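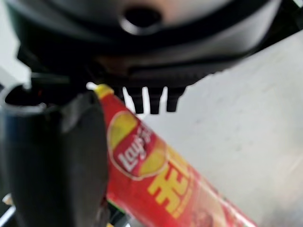 Skirnusine wrist camera bracket and finger pads, fitted to a two-finger cell

Rating: 4 out of 5

We run a small pick cell on bagged snacks and bought the Skirnusine kit to replace pads that had glazed over. The box holds a bracket, two pads, four screws and a short cable. Fitting took 11 minutes with the arm locked out.

Clean the finger faces with alcohol before the pads go on. The supplied screws are soft, so use a hand driver. After fitting, home the gripper, set the closed position again and save it. Our controller kept the old value until we cycled the power.

Slim tube bags of chips are the hard case. Too much force bursts the seal, too little lets the bag turn. We settled on the second-lowest force setting and a slower close. The pads were inspected at 1000 cycles and showed light wear at the lower corners.

The camera sits close to the housing, and the near finger stays blurred at every focus setting. Druddale's bracket stands off farther but fouls our cable loop.

One point off for the manual, which gives no torque figure. Spare pads come only in pairs. Order part 2058.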